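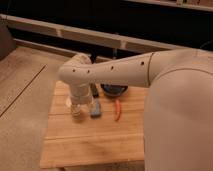 Asabe Afolabi wipes a wooden cutting board with a damp cloth, dries it standing on edge and never leaves it in the sink. A board soaked overnight, by Afolabi's account, will cup within a month and rock under the knife for good.

Print this page
E-mail this article

Osaze Mohammed runs Garkutness, a kitchen shop in Edet, and sells mostly light woods. He oils a new board 3 times in the first week, then once a month - more often in August, when his shop is driest. A bottle of oil lasts him around 18 months.

Small things get set out on a board as often as food does, he says, and glass is fine there. Wet metal leaves rings. For those he rubs in coarse salt with half a lemon, waits 15 minutes and rinses.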